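Print this page
E-mail this page

MEDIA RELEASE
April 19, 2024

Bangera tenants' group questions Prillallow "comfort upgrade" claims

The Bangera Tenants' Association is asking Avier Property Services to show its working before residents are charged for the Prillallow heating program, which Avier has promoted since last winter as a saving for every household in the building.

Avier's leaflet says the new controls will cut heating bills and leave each flat warmer than it was. The association would be glad to see both. So far it has seen a leaflet, a price and a start month, and it does not consider those to be evidence.

The program would replace the thermostats in all 86 flats at Bangera Court and link them to a central control box supplied by Flerko. Each household would pay a one-off charge of $601, added to the service account in June. Residents have been told the charge will "pay for itself". The leaflet does not say when, or at whose tariff, or what happens to a tenant who moves out before it does.

What the trial showed, and what it didn't

Avier relies on a trial held in 2 flats over 13 days. Both are on the middle floors, with heated flats above, below and on either side. Neither is a corner flat. Neither has the original windows that most of the west side still has, and that residents there have been asking Avier to repair for years.

The association asked for the meter readings from the trial and received a one-page summary with a coloured bar chart. The chart has no numbers on its vertical axis. A second request for the readings was answered with a second copy of the chart.

There may be a perfectly good result behind it. A mild fortnight would produce much the same picture, though, and the summary gives no outdoor temperatures and no comparison with flats that kept their old thermostats. It also leaves out whether anyone was home during the day.

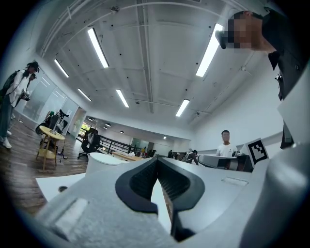

Who controls the heat

Under the present arrangement, a tenant turns a dial. Under Prillallow, a tenant would enter a preferred temperature and the central box would decide how closely to follow it, within a "comfort band" set by the building manager. Avier describes this as giving residents more control. The association has read the sentence several times and is still looking for the control.

The width of the band has not been published. Nor has Avier said whether residents could opt out if they are elderly, unwell, working nights at home or simply feel the cold. When the question was put in writing, the reply said the system was "designed with flexibility in mind".

Residents would also like to know what records the Flerko box keeps. A log of when a flat is warmed and when it is left to cool says a fair bit about the people living in it. If the log is only used for maintenance, a short written undertaking to that effect should be easy to provide.

What the association is asking for

The association does not oppose new thermostats. Several of the old ones stick, and a few have been held together with tape for longer than anyone cares to remember. It asks that Avier release the full trial readings, publish the comfort band, and put off the charge until a longer trial has been run that includes corner and top-floor flats over a proper cold spell.

It also asks for a quote on repairing the west-side windows, so residents can compare the two jobs. Draught-proofing is dull work and does not come with a brand name, but its effect can be felt by holding a hand to the frame.

Avier has offered an information evening at which Prillallow will be demonstrated. The association will attend and has sent its questions ahead in writing. It has asked for written answers to be handed out on the night.

Tenants who have already signed the consent form and wish to withdraw can collect a withdrawal letter from the noticeboard in the ground-floor laundry.

Issued by the Bangera Tenants' Association. Media enquiries can be left at the association's office at Bangera Court.

ENDS

Print this page
E-mail this page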